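Getico Expands Handling Data Program for Flester Control Model

September 8, 2025
Print this article | E-mail this article
Shares: 8 | Comments: 2

Getico has added a second collection site to the program that supplies training examples for Flester, its control model for robot arms with multi-fingered hands. The site, in the company's Sovano building, began regular sessions in May and has recorded 2,000 handling sequences so far.

Each sequence covers one short task, such as lifting an item, turning it or moving it to another spot on the table. The recording stores video, joint positions and motor current on a common clock. A written instruction is attached to each file before it enters the training set.

The company said the new site was set up to widen the range of objects and surfaces in the data. Earlier recordings were made mostly on hard, plain tabletops with machined blocks and plastic bins. Flester performed well on those items in internal tests but was less reliable with thin cartons, soft toys and objects resting on fabric, where creases change the outline of an item and the surface can shift under load. 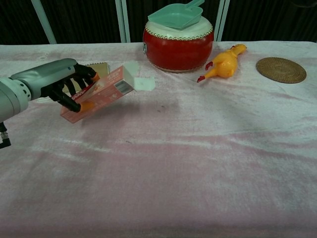
A robotic hand grips a pink carton over a velvet tablecloth during data collection for Flester. A toy drum, a rubber chicken and a woven coaster are also on the table.

Cartons are a priority in the current schedule. A printed box can bend under fingertip pressure, and an open flap alters both its shape and its balance. Operators are asked to vary the grip point and the angle of approach between attempts, and to keep recording when a grasp fails. Failed attempts are labeled and kept in a separate part of the set, where they are used to train the model to detect slip and start a new grasp.

Objects are drawn from a pool of 100 household and novelty items. The layout is changed between sequences, and the table covering is swapped at set intervals. Items may be stacked or placed close together so that the model has to separate the target from its neighbors.

Labeling is handled by Rácz, a contractor that also checks the timing of the video against the joint data. Files with dropped frames or a clock error above the accepted limit are rejected and the task is put back in the queue. Getico did not give a rejection rate.

An updated version of Flester trained on the combined data is in bench testing. The test uses 8 tasks, with 100 trials per task, and includes objects held out of the training pool. Getico said it would release the results with a description of the test setup, but did not set a date. The recordings themselves will not be made public.

Print this article | E-mail this article

Get industry news by e-mail. Sign up for our newsletter.

This site uses cookies. By continuing to browse, you accept our cookie policy.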